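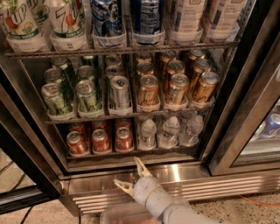
*图：转载请注明出处*

**2024年7月26日**

关于换琴的事，我已经拖了很久没有写。在上一篇文章的留言里，有读者问我为什么视频里的吉他变了，声音也变了，左手看起来很紧张。他看得很准，左手的确很紧张。今天我把这件事写清楚，也把这段时间记在本子上的笔记整理一下。

先说明一下，我不是专业的演奏者，中文也不是我的母语，所以有些乐器术语我可能用得不太标准。我说的"弦长"，是从弦枕到琴桥骨的长度，有的书里叫"有效弦长"。"面板"是琴的正面那块板。如果我写错了，请在留言里告诉我，我会改。

我以前用的是一把钢弦琴，Getel 的旧型号，桶身很大，声音很亮。我用它弹了许多年，主要是给自己唱歌伴奏。后来我唱得越来越少，弹得越来越多，开始喜欢安静一些的曲子，就想要一把尼龙弦的古典吉他。这个愿望很普通，我想很多弹钢弦的人到了某个时候都会有。

我找到的琴是 Hakala 工作室做的，标签上写着编号208。它是二手琴，弦长66厘米。懂古典吉他的读者看到这个数字，应该已经明白我后面要抱怨什么了。现在的古典吉他多数是65厘米，66厘米属于偏长的。差别只有一厘米，我买的时候觉得可以忽略。卖家也提醒过我，他问我的手大不大。我回答说，普通。他说那就好，然后我们开始谈别的。

## 一厘米

一厘米分到整条指板上，每一品只多出一点点。用尺子量第一品，长弦长和标准弦长之间的差别还不到一毫米。我在家里算过，算完以后更放心了。可是手指不做算术。第一把位上如果要用一指和四指跨四个品，差别就累积起来了，再加上古典吉他的指板本来就比钢弦琴宽得多，所以我的左手同时遇到两个新问题：横向变宽，纵向变长。

最开始的几天，我弹什么都像在够高处架子上的东西。小指到得了，但是到的时候已经是斜的，指尖压在弦的旁边，声音发闷。我习惯了钢弦琴的握法，拇指经常从琴颈上面露出来，有时候还用它按第六弦。在这把琴上拇指必须放在琴颈背面，大概在中指的对面，否则手根本张不开。道理我早就读过。读过和做到之间，对我来说隔着整个七月。

我的笔记里有一句话写了好几遍："先移动手臂，后张开手指。"这是我从一本旧教材里抄来的。意思是，遇到跨度大的和弦，不要让手停在原地硬撑，应该让前臂带着手走到一个中间的位置，然后四个手指分别向两边打开，这样每个手指只要负担一半的距离。我以前总是把一指当作锚，其余的手指从它那里往外伸。换成以二指或三指为中心以后，手背的疼痛少了很多。

还有琴的角度。我用脚凳试过，也用支架试过，最后选了支架，因为脚凳坐久了我的腰不舒服。支架是 Pestura 的，用吸盘固定在侧板上。琴头的高度应该差不多和眼睛一样高，我开始的时候放得太低，手腕弯得厉害。把琴头抬高以后，手腕直了，小指好像也长了一点。这是很便宜的改善，我很后悔没有第一天就做。

不过关于吸盘我要多说几句。Hakala 的这把琴用的是虫胶漆，也就是法式抛光，漆层非常薄，也很娇气。吸盘长时间压在上面会留下圆形的印子，夏天更容易。我现在的办法是每次弹完马上取下来，并且在吸盘和漆面之间贴一块专用的透明静电膜。膜本身也不能一直贴着不管。我每隔几天揭下来看一看，擦一擦，再贴上。有朋友觉得我太小心，琴是拿来弹的。我同意琴是拿来弹的，但是我也喜欢看它。

## 声音

既然左手这么辛苦，为什么不换一把65厘米的呢？这个问题我问过自己。

答案在低音。同样的弦，同样的音高，弦长更长，张力就更大一些，低音弦的声音更结实，不容易散。六弦降到 D 的时候特别明显。我那把旧的钢弦琴降到 D 之后，弦会变得松松的，稍微用力就打品。这把琴降下去以后，声音还是站得住的，像一个人压低了声音说话，可是每个字你都听得见。我喜欢的曲子里有不少要求六弦调到 D，所以这个优点我每天都用得到。

面板是雪松，不是云杉。卖家告诉我，雪松的琴从第一天开始声音就是打开的，云杉需要等待。我没有能力判断这个说法对不对，我只有这一把琴可以听。我能说的是，它的声音偏暖，反应很快，轻轻碰弦就有声音出来。缺点是弹得很用力的时候，声音不再变大，只是变粗。对一个从钢弦琴来的人，这是很好的教育。我右手习惯用拨片扫弦，力气总是过多，现在琴用它自己的方法告诉我：够了。

右手的指甲是另外一个题目，很长，我打算以后单独写。这里只写一点：我原来以为指甲越长声音越亮，于是留得很长，结果弹出来有很难听的"咔"声。后来磨短了，从手心那一面看过去，指甲只比指肉高出一条细线，声音马上圆了。磨的时候先用普通的锉，再用很细的砂纸，最后在旧牛仔裤上擦一擦也可以。无名指的指甲长得有一点弯，像钩子，我还没有找到满意的形状。

## 弦

因为弦长已经让张力变大了，我就想用低张力的弦来抵消一部分。这个想法听起来合理，我先后试了2种。

第一种是 Getel 的低张力套弦。左手确实轻松了，横按也不那么可怕。但是这把琴的弦距（我说的是弦到品丝的高度）调得比较低，弦软了以后振动的幅度变大，第四弦和第六弦在低把位开始打品。如果右手很轻，可以避免。可是我弹到高兴的地方就会忘记。

第二种是 Clorgate 的中张力套弦，高音弦是碳素的。碳素弦比尼龙弦细，摸起来有点硬，声音更清楚，传得更远。第三弦的改善最大。古典吉他的第三弦是很多人的烦恼，尼龙的三弦又粗又闷，音准也常常不太好，换成碳素以后，它终于和另外两根高音弦像一家人了。低音弦没有给我特别深的印象，换上去的头几天很亮，手指移动时的摩擦声也大，过一阵就安静下来。

现在琴上装的是 Clorgate。张力是高了一点，我的左手也已经比刚开始的时候强壮了一点，两件事正好碰在一起。如果再有人问我低张力好还是中张力好，我只能说先看你的琴弦距高不高。

换弦这件事本身，我也犯过一个错误，写出来给和我一样从钢弦转过来的人参考。尼龙弦没有圆头，要在琴桥上自己打结。细的高音弦要多绕一圈，而且最后那一圈必须压在琴桥的后边缘以下，否则会慢慢滑脱。我第一次装一弦，绕得很马虎，调到音高以后我很得意地去喝水，回来时听见"啪"的一声，弦从琴桥上抽出来，弦尾在面板上打出一个小白点。雪松很软，用指甲都能压出痕迹，何况是弦。现在我换弦的时候，在琴桥后面垫一块硬纸板，用低粘的胶带都不敢用，只是把纸板夹在弦下面。那个小白点还在，光线从侧面来的时候看得很清楚。

还有，新的尼龙弦要很多天才能稳定。钢弦装上去，拉一拉，当天就可以录音。尼龙弦你调准了，弹一首曲子，它又低下去了。我把换弦安排在不需要见人的日子里。

## 湿度，以及琴盒

我住的地方夏天很潮。以前那把钢弦琴我几乎不管，就放在墙边的架子上，它也活得很好。对这把琴我不敢这样。它没有厚的漆保护，面板又薄，湿度一高，声音就像蒙了一层布，弦距也会上升，因为面板吸了水会鼓起来。

所以我买了一个硬盒，里面带湿度计，价钱是217欧元。我在付钱之前犹豫了很多天，因为这个盒子比我人生中的第一把吉他还贵。盒子也是 Pestura 的产品。我喜欢它的地方是密封条很严，搭扣有力，关上的时候声音很实在。不喜欢的地方是重，背着它上公共汽车，转身要非常小心，而且背带的金属扣会发出叽叽的声音，我用一点蜡处理过，只好了一半。

盒子里的湿度计不能全信。我把它和家里另外的一只放在一起比较，两只给出的数字不一样。于是我做了盐水测试：一个小瓶盖，里面放食盐，加几滴水，让盐变成湿的沙子那样，不要化成水，然后把瓶盖和湿度计一起放进密封的袋子里，放一夜。这时候袋子里面的相对湿度应该是百分之七十五。湿度计显示多少，就知道它偏了多少。网上有很多更详细的说明，我只是想说这个方法真的很容易，连我这种化学成绩不好的人也做得成。盐不要放在琴盒里做，请用袋子。

干燥剂我用的是双向的湿度包，太潮的时候吸，太干的时候放。一包放在琴头附近，一包从音孔吊下去，外面有布袋，不直接接触木头。夏天它们变得又软又胀，我就拿出来换。说明书上写冬天不一样，到了冬天再看。

## 练习的安排

有读者问过我每天怎么练。我有工作，时间不多，所以安排很简单，也没有什么秘密。

开始先弹空弦，只用右手，听每一个音的头和尾。以前我觉得这个很无聊，跳过去不做。现在我觉得这是一天里面最舒服的几分钟，左手休息，耳朵慢慢醒过来。然后是左手的半音练习，从第七把位开始，那里的品比较窄，手指不用张得很开，弹顺了再一品一品往下走，最后才到第一把位。这个顺序很重要。我刚买琴的时候每次都从第一把位开始，手还没有热就做最难的伸展，有一次拇指根部疼了一个多星期，连拧瓶盖都不方便。

然后才弹曲子。眼下我在练的是一首很慢的小曲，只有两页，中间有一个地方要横按第二品，同时小指伸到第六品去够一弦。在标准弦长的琴上，我想它也不容易。我试过换指法，把旋律放到二弦的高把位上去弹，可以弹，但是音色忽然变暗，旋律好像走到另外一个房间里去了。所以我又改回原来的指法。十次里面能成功几次，我没有统计，心情好的时候感觉多一些。

节拍器我用得比以前慢。慢到一首曲子几乎听不出是曲子。我的目的是在每一次换和弦以前，先让左手松一下，哪怕只有很短的一瞬间。手一直捏着，弹到第二页就没有力气了。这一点我是看自己的录像才发现的：两个和弦之间，明明有一个空的八分音符，我的手却还在用力压着已经不响的弦。

录像这件事我推荐大家试一试，虽然看的时候不太愉快。耳朵在弹琴的时候很忙，听不全。我在录像里还发现自己换把的时候会憋气，肩膀抬起来。肩膀抬起来以后琴也跟着动，支架的吸盘就松了。原来我一直怪吸盘质量不好。

## 还没有解决的

第九品往上，五弦的音稍微高一点。我用调音器看过，空弦是准的，到十二品就偏高。可能是琴桥骨的补偿不够，也可能是我按得太用力，或者这根弦本身不好。我打算先换一根新的五弦再看，如果还是这样，就写信问 Hakala 工作室，他们在网站上写明了愿意回答旧琴的问题，还请人附上编号。

旧的 Getel 我没有卖。它现在用的是放松了一些的弦，挂在走廊。偶尔我拿下来弹一弹，指板忽然变得那么窄，手指互相碰来碰去，好像穿了小时候的鞋。弹一首歌以后又习惯了。两种琴换着弹，是不是会影响进步，我看到的意见完全相反，所以我决定不去想它。

指甲那一篇我已经写了开头，里面会有砂纸的型号。关于虫胶漆的保养，有经验的读者请多多留言，特别是夏天手臂出汗的问题。我现在是在右臂上套一只剪掉脚尖的旧棉袜，样子不好看，但是面板边上的漆到今天还是亮的。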